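How to Reuse Paper Bags for Storing Onions and Garlic

Written by Birsen Tokgöz

My kitchen in Grostomley is small and has no cellar. For 11 years I keep my onions in ordinary paper bags, and they stay firm for a long time. You need only clean bags, a hole punch and a pencil.

Step 1. Choose the bag
Take a bag which carried dry things, such as bread or clothes. Smell inside it. If it smells of soap or fish, put it with the old paper.

Step 2. Open it and let it stand
Open the bag fully and leave it one night on a dry surface.

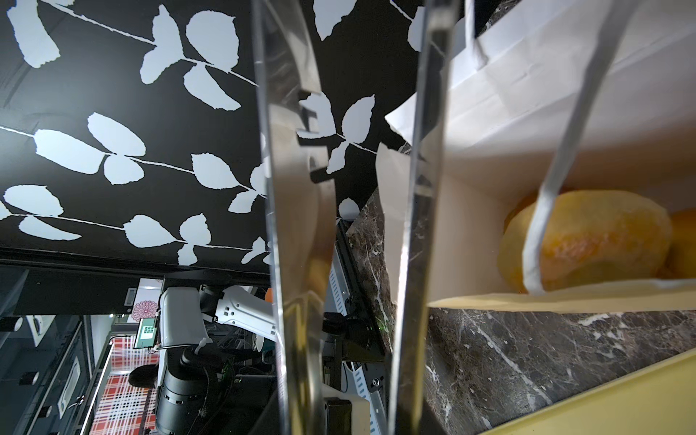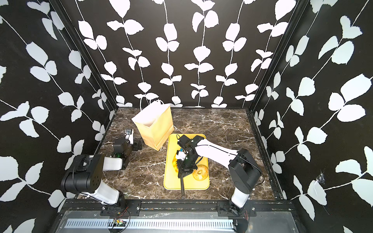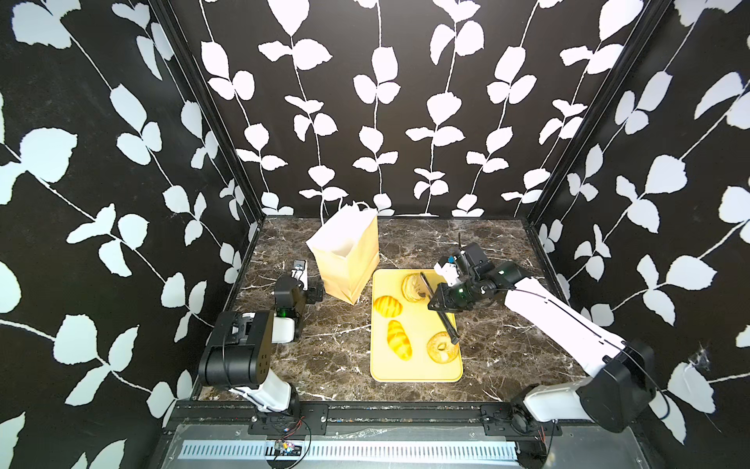
Paper bags, open at the top or the mouth, and the brown marble surface.
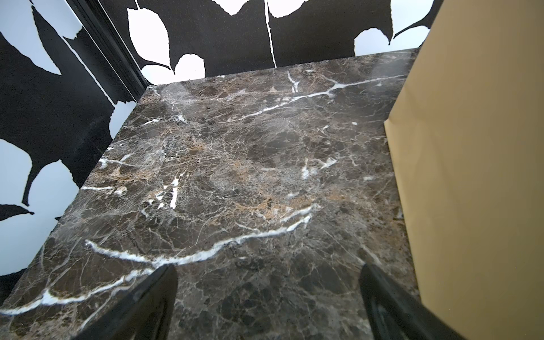

Step 3. Make the holes
Fold the bag flat again and punch 10 holes in each wide side. Stay 4 cm away from the bottom, or it can tear.

Step 4. Fill and close
Fill the bag to the half. Fold the top two times and hold it with a clothespin. Write the month on the front. My oldest bag says July.

Keep onions away from potatoes. My neighbor Mieke Smits stored them together and both sprouted. Look in the bags every week and take out the soft ones.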